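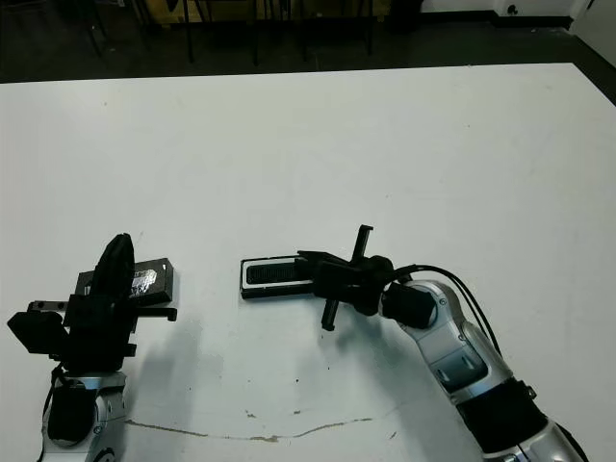
第3章 Kosテーブルの据え付けと日常の手入れ

ホーム 製品 取扱説明 部品の注文 お問い合わせ

当サイトではCookieを使用しています。閲覧を続けると同意したものとみなします。 [同意する] [設定]

最終更新 2018年8月20日

この章は天板の白いKosのみ。濃色の天板は第4章へ。組み立てがまだの人は第2章に戻ってください。脚を付けて起こしたところから始めます。

3.1 始める前に

手元に置くもの。
・付属の六角レンチ
・水準器(なければ後述のやり方で代用可)
・やわらかい布 2枚
・Dusto(粉末を水に溶くタイプの洗剤、小袋で同梱)
・フェルト 4枚
・鉛筆、紙

六角レンチは箱のふたの裏側にテープで貼ってあります。捨てないこと。問い合わせで一番多いのがこれ。

注意: 起こしたテーブルを動かすときは必ず二人で。天板の縁を持つ、脚は持たない。引きずらない。

注意: 小さい子どもとペットは別の部屋へ。ねじ類を床に置かない。

3.2 置き場所を決める

1. 壁から離す。指が入る程度ではなく、布を持った手が入るくらい。
2. 窓の正面は避ける。どうしても窓際なら薄いカーテンを。白は日焼けがわかりやすいです。
3. 暖房の吹き出し口の下は不可。
4. 床の継ぎ目をまたがない位置に。またぐ場合は3.3の水平出しを念入りに。
5. 椅子を引いた状態で後ろを人が通れるか確認。図面だけで決めない、椅子を置いて座ってみる。
6. コンセントの位置を見る。延長コードを脚に巻きつけない。

メモ: カーペットの上でも使えます。ただし沈むので、置いて一晩たってから水平出しを。毛足の長いラグは脚先のアジャスターが隠れて回せなくなるため、先に回しておく。

メモ: 畳の上はフェルトでなく板を敷く。板は別売、Rosanoの店頭か部品の注文ページから。

3.3 水平を出す

がたつきの九割は床のほう。テーブルを疑う前にここを。

1. アジャスターを全部いっぱいまで締める(上から見て時計回り)。
2. 天板の中央に水準器を置く。長手方向、次に短手方向。
3. 低い側の脚だけを緩めて伸ばす。半回転ずつ。一度に何回転も回さない。
4. 対角の2か所を手のひらで交互に押す。かたかた鳴らなければ次へ。
5. もう一方の対角も同じように。
6. 鳴るなら3に戻る。

水準器がない場合。浅い皿に水を張って置く。水面と皿の縁を見比べる。ビー玉でもできますが、天板が広いので転がり落ちます。受ける人を一人。

アジャスターの伸ばし代は脚1本につき5回転まで。それ以上は抜けます。抜けた場合はねじ山をよく見て、まっすぐ戻す。斜めに入ったら無理に締めない、いったん外す。

注意: 伸ばし代で足りない床は敷板で調整。紙を折って挟むのはその日はよくても、つぶれてまたがたつきます。

水平が出たら、紙に脚の位置と回転数をメモしておくとよい。模様替えのとき元に戻せる。テープで天板の裏へ。

3.4 フェルトを貼る

フローリングの場合のみ。カーペット、畳は飛ばして3.5へ。

1. アジャスターの底を乾いた布で拭く。
2. 二人で片側を持ち上げる。持ち上げる側の反対に人を立たせない。
3. フェルトのはくり紙をはがし、底の中央に貼る。
4. 静かに下ろし、反対側も。
5. 貼った直後は動かさない。できれば半日。

フェルトを貼ると高さがわずかに変わります。水平は貼ったあとでもう一度確認。順番が逆じゃないかとよく言われますが、先に大きなずれを取っておかないとフェルトがかたよって減る。面倒でも2回。

予備は入っていません。減ったら交換。ごみや髪の毛を噛んだままだと床に傷がつくので、掃除機をかけるついでに下をのぞいてください。

3.5 最初の拭き上げ

工場出荷時に保護用の薄い膜や粉が残っていることがあります。使う前に一度全面を拭く。

1. 乾いた布で粉を払う。押し付けない。押すと粉で擦ることになる。
2. 水で濡らして固く絞った布で拭く。奥から手前へ、一方向。
3. すぐにもう1枚の乾いた布で水気を取る。
4. 縁と角。水がたまりやすい。裏側にも回り込むので指でなぞって確認。
5. 1時間ほど何も置かずに乾かす。

この段階でDustoは使いません。水だけ。

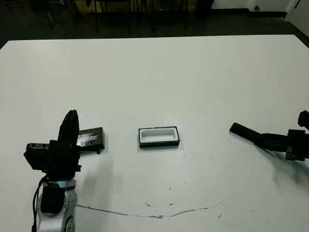 利用者からは、買ってすぐの拭き上げを省いたらコップの輪じみがなかなか取れなかった、最初にやっておけばよかった、という声が届いています。輪じみになってしまった場合は3.7へ。

メモ: 布はマイクロファイバーでも綿でも可。使い古しのタオルは、刺しゅうやタグの硬いところを切り落としてから。色の濃い布は新品のうち色が移ることがあるので避けてくださし。白か生成りで。

3.6 毎日の手入れ

毎日といっても長くやる必要なし。食事や作業のあとに一度。

1. 上の物をどける。端に寄せるのではなく、いったん全部。
2. 乾いた布でほこりを払う。
3. 固く絞った布で一方向に拭く。
4. 乾拭き。

アルコール除菌をしたい場合。直接吹き付けない。布に含ませて、さっと。そのあと水拭き。毎日の使用はおすすめしません。つやにむらが出ます。

使わないでほしいもの。
・メラミンスポンジ
・クレンザー、歯磨き粉
・シンナー、除光液、漂白剤の原液
・たわし、スポンジの硬い面
・スチームクリーナー

メラミンスポンジはよく落ちるように見えて、表面を削っている。そこだけ光り方が変わり、変わったあとは戻せません。保証対象外。

3.7 Dustoを使う

汚れがたまってきたとき、水拭きで落ちないとき。頻度は月に2回まで。

溶き方
1. ぬるま湯をボウルに。熱湯不可。
2. 小袋を半分。全部入れない。
3. 粒が見えなくなるまで混ぜる。粒が残ると擦り傷のもと。
4. 手袋をする。肌の弱い人は特に。

拭き方
1. 目立たないところで試す。裏面でなく、表の隅。裏と表は仕上げが違います。
2. 布に含ませて絞る。したたるようでは多い。
3. 汚れの外から内へ。逆だと広がる。
4. 3分置く。乾かさない。乾きそうならもう一度濡らす。
5. 水拭き 2回。
6. 乾拭き。

注意: 他の洗剤と混ぜない。塩素系は絶対に不可。
注意: 作ったものはその日のうちに使い切る。保存容器に入れて取っておかない。飲み物の容器に入れるのは論外。
注意: 目に入ったらすぐ水で流し、医師へ。

汚れ別

コーヒー、紅茶の輪
水拭き、だめならDusto。それでもうっすら残るときは日を置いてもう一度。一度で取ろうとして擦る人が多い。回数で。

油性ペン
早いほどいい。布にアルコールを少し、たたくように。そのあと水拭き。

黒い擦れ跡
金物の底、ゴム足、椅子の肘掛けが当たった跡。傷ではなく付着のことが多い。消しゴム(白い、柔らかいもの)で軽く。カスは払って、水拭き。砂消しは不可。

シールの跡
ドライヤーで温めない。接着剤が伸びます。Dustoを含ませた布をのせて待つ、指の腹で寄せる。爪やカッターは使わない。

カレー、ターメリック
すぐ拭いても黄色が残ります。水拭きのあと、日の当たる部屋に置いておくと薄くなる場合あり。ただし3.2の2と矛盾するので長くはやらない。

細い線、ひびのように見えるもの
まず拭く。消えたら髪の毛か汚れ。消えない場合、爪を軽くすべらせて引っかかりを見る。引っかからなければ表面の筋なので使用に支障なし。引っかかる場合は水が入らないようテープを貼り、写真を撮ってJusesettiの窓口へ。パテやロウで自分で埋めると修理を受けられなくなることがあります。

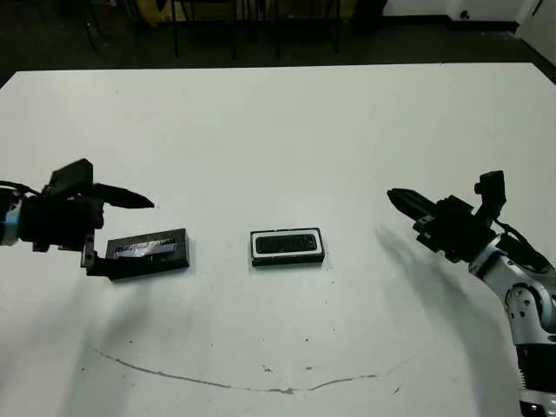

図3 Kosの天板。黒い小物2点を置いた状態。

3.8 物を置くとき

1. 持ち上げて置く、持ち上げて動かす。すべらせない。
2. 底がざらついた物、金属の物の下には布かマットを。
3. 熱い鍋は直に置かない。鍋敷きは足つきのもの。布一枚では熱が通ります。
4. 濡れたコップは輪になる前に拭く。コースターを敷くなら裏がゴムでないもの。ゴムは色が移る。
5. 植木鉢は受け皿ごと浮かせる。週に一度どけて下を拭く。
6. 重い物は脚の近くに。中央に長く置きっぱなしにしない。

電気製品の充電器など、温かくなる物は下に空気が通るように。布の上に置かないこと。ゴム足のある機器は、置き場所をときどき変える。長く同じ場所だと足の形に跡が付きます。

透明のデスクマットについて。よく聞かれます。塩ビのマットは天板に貼りつくことがある。使うなら非転写と書いてあるもの。それでも月に一度はめくって乾かす。隅だけめくるのでなく全部。

カッターを使うときはカッターマットを必ず。紙を重ねて代わりにするのはやめてください。抜けます、意外と。

万力やクランプは当て木をしてから。締めすぎ注意。縁から指1本ぶんより内側に噛ませる。縁ぎりぎりは欠けの原因。

3.9 季節ごとの点検

5月と秋の終わり、年に2回で十分。湿気の変わり目。

1. 脚の付け根のねじを六角レンチで増し締め。手で止まったところから軽く。体重をかけない。
2. 対角を押してがたつきを見る。鳴ったら3.3。
3. フェルトの減り、はがれ。
4. 天板の裏をのぞく。水が回ってふくらんでいないか。
5. 縁を一周、手のひらで触る。ささくれ、浮き。目より手のほうが早い。
6. 裏に貼ったメモを更新。

ねじを締めてもすぐ緩む場合、ワッシャーが入っていないことがあります。第2章の手順4に戻って確認。足りない部品はねじ、ワッシャーに限り送料のみで送ります。

注意: 増し締めに電動ドライバーは使わない。受け側の金具が回ってしまい、天板側の穴が駄目になる。これも保証対象外。

3.10 照明と見え方

手入れの話から少しそれますが、問い合わせが多いので。

届いた天板が思ったより灰色っぽい、という相談。多くは照明です。電球色だと黄み、昼光色だと青み。昼間、電気を消して窓の明かりで見てください。それでもまだらに見えるときは拭き残しか、つやのむら。斜めから見るとわかります。

1. 部屋の電気を消す。
2. 窓を背にして立ち、天板をななめに見る。
3. くもって見える所に乾いた布を一拭き。
4. くもりが動けば拭き残し。動かなければつやのむら。

つやむらは目立ちにくくすることはできても消えません。ワックス類は塗らない。塗ると次のほこりを呼ぶし、コップの跡が余計にはっきり出ます。
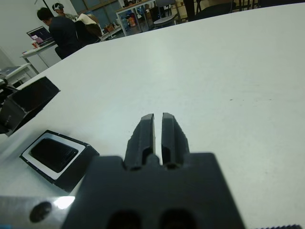 図4 白い面。

3.11 しまうとき、運ぶとき

1. 全面を乾拭き。湿ったまま包むとかびる。
2. アジャスターをいっぱいまで締める。
3. 天板を下にして裏返す。下に毛布。新聞紙は不可、インクが移ります。
4. 脚を外す。ねじは脚ごとに袋に分け、袋に位置を書く。
5. 天板を毛布でくるみ、ひもをかける。粘着テープを天板に直接貼らない。
6. 立てて保管する場合は長い辺を下に。壁に立てかけたままにせず、倒れないよう固定。

保管は4か月まで。それより長い場合は途中で一度ほどいて風を通す。物置、ベランダは不可。

引っ越し業者に頼むときは、脚を外した状態で渡すか、外してもらうかを先に決めておく。当日だとレンチが見つからない。

3.12 困ったとき

がたつく
→ 3.3。直らなければ敷板。

拭いてもべたつく
→ Dustoのすすぎ不足。水拭きをもう2回。

白くくもる
→ 硬水または洗剤の残り。固く絞った布で拭き、すぐ乾拭き。

ぎしぎし音がする
→ 付け根のねじ。次にフェルト。次に床。この順番で。

においがする
→ 開梱後しばらくは接着剤のにおいがあります。窓を開けて、引き出し付きのものは引き出しも開けて。続くようなら窓口へ。

引き出しが渋い
→ 付いている型のみ。レールのごみを掃除機で。油はささない。詳しくは第5章。

縁が浮いてきた
→ 押し戻して接着しない。テープで仮止めし、そのまま連絡を。

連絡の際に必要なもの。型番(天板の裏のシール)、購入店、症状の写真。写真は近くからと離れたところから、両方。離れたほうがないと場所がわからず、もう一度お願いすることになります。

シールがはがれている場合は保証書の番号でも可。両方ない場合は天板の縦横と厚みを測って知らせてください。

次: 第4章 濃色天板の手入れ

お問い合わせ | 保証について | プライバシー | © Jusesetti | ページの先頭へ戻る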